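The trouble with a clear surface 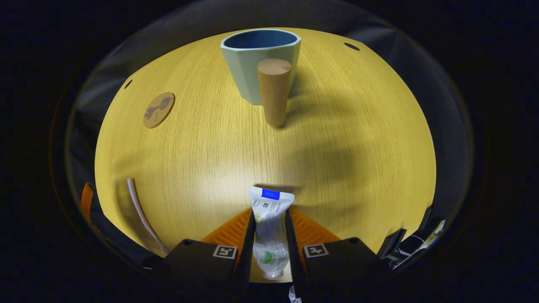 Opinion | Home and habits

My sister-in-law moved to a new flat in Jutmont last September and announced, before the kettle was out of its box, that this time she would own less. She had read the book. She had done the weekend course, run by a firm called Leledness out of a converted bank, and come home with a workbook and a set of coloured stickers. Green for keep, yellow for think about it, red for go.

I have nothing against a tidy house. I grew up in one. What I don't believe is the claim that now gets made on behalf of tidiness, that throwing out your things will make you calmer, kinder and better at your job. It is a large claim and I'd like to see what it stands on.

Mostly it stands on before and after photographs. A kitchen heaped with post and school bags, then the same kitchen with a bowl of lemons. The second one looks nicer, of course it does. It would look nicer still if you took the family out of the house altogether. But the after photograph is taken on the day, and I have yet to see one taken in February, when the lemons have gone and the post has come back.

Then there are the testimonials. Leledness prints 30 of them on its website and every one was written within a month of the course. I felt wonderful a month after I joined a gym. Ask me about the gym now.

The part that bothers me more is the money. Living with less turns out to be quite dear. My sister-in-law gave away two decent saucepans and then bought one very good one, from a Drikilach shop that sells its goods on bare shelves with a little card beside each. She got rid of a drawer of odd mugs, then went looking for cups that matched. The bin bags went out of the front door and the parcels came in after them. I did point this out, and was told that the new things were chosen with intention. So were the old ones, as far as I know. People don't generally buy saucepans in their sleep.

There is also a question of who can afford to keep nothing. If you have money in the bank you can throw away the spare lamp, because a new one is a short walk and a small sum away. If you haven't, you keep the lamp. My grandmother had a cupboard full of string, jam jars and brown paper, and she used the lot. On a course today she would be told she had an unhealthy bond with objects. She had a sensible bond with a small pension.

I'll grant the other side something. When I cleared my own desk in the spring I did work better at it, for nearly two weeks. I found a library book 20 months overdue. There is real pleasure in wiping down bare wood, and I can see why people want to feel it more often. If the advice stopped there – have a sort out, you might enjoy it – I'd have no quarrel.

It doesn't stop there, though, and I suspect it can't, as you can't charge for a weekend of being told to have a sort out. It has to be a method. Chiba, the storage chain, now sells a range of boxes to go with the method, for holding the things you have decided to own fewer of. I stood in front of that display for some time.

The stickers, by the way, are still on some of the furniture in Jutmont. The sofa is yellow.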